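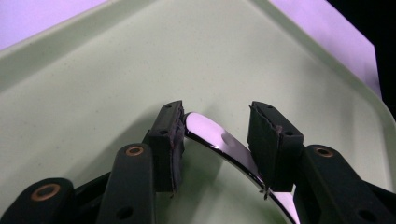

*Polished metal on a pale green tray.*

The kiln supervisor at Hellska prefers to talk about decoration firing in terms of time. Temperature, he says, is what visitors ask about, and the setpoint is easy to quote: 800 degrees Celsius for the banded bowls and saucers the plant in Fululia makes for restaurant use.

"The controller reads one point in the kiln," he says. "The ware is everywhere else."

In May the plant found a set of rims that had fired dull on one side. The log showed a normal curve. A second thermocouple, placed near the back wall for the repeat run, reached 812 while the controller still showed the setpoint. The supervisor does not consider the difference large. The fault, in his account, was the soak, which had been lengthened after a change of shelves and never shortened again.

"Twelve degrees for a short soak, you would not see it in the band. Twelve degrees and a long soak, the color starts sinking into the glaze and you lose the edge."

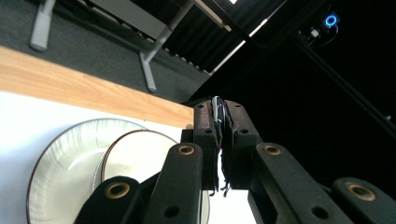 ## Glaze and band

The band is an on-glaze color. It goes on after the glaze firing and gets its own, cooler firing, in which a flux in the color softens and bonds to the glaze surface. Underfired color scratches and loses its gloss in the dishwasher. Overfired color spreads or fades, depending on the pigment.

Hellska buys its browns ready mixed from Anlow and tests each delivery on scrap saucers before it is released to the banding wheel. The test takes two firings. The first is at the production setting. The second repeats the cycle on the same pieces, to show what happens if a batch has to go back in.

"A brown that is stable once may not be stable twice," the supervisor says. "We rejected a delivery on that in the spring."

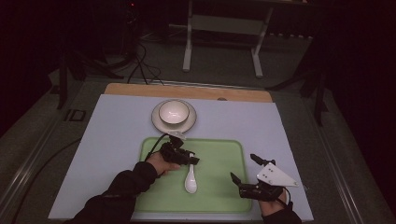 Ventilation is the other thing he checks. The oils in the banding medium have to burn off in the early part of the cycle, and the kiln vents stay open until they have. Closed too soon, they leave a gray haze on the white areas next to the band. He keeps the ramp slow over that range and does not allow it to be changed on the floor.

The plant's Jireš pattern is the most sensitive, having a thin line close to the lip, where a stacked piece can touch it. Its ware is set four to a shelf with no stacking. I asked whether that was economical. "No. Returns are less economical."

Should the dishwasher test come before or after the chemical one? At Hellska it comes after, on the same pieces.

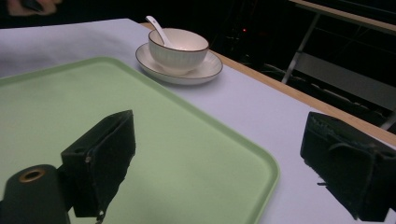 A glaze technician listening in at this point said she would separate them, on the grounds that a piece already etched by detergent or acid tells you little about either. The supervisor replied that customers do not separate them. He accepted that fresh pieces give cleaner numbers, and said both sequences could be run if there were kiln space for the extra scrap.

He was less flexible on record keeping. Each firing sheet now carries the soak as measured at both thermocouples, the vent closing time, and the shelf layout. Sheets without a layout are sent back.

*Interview conducted 8/24/18 in Fululia.*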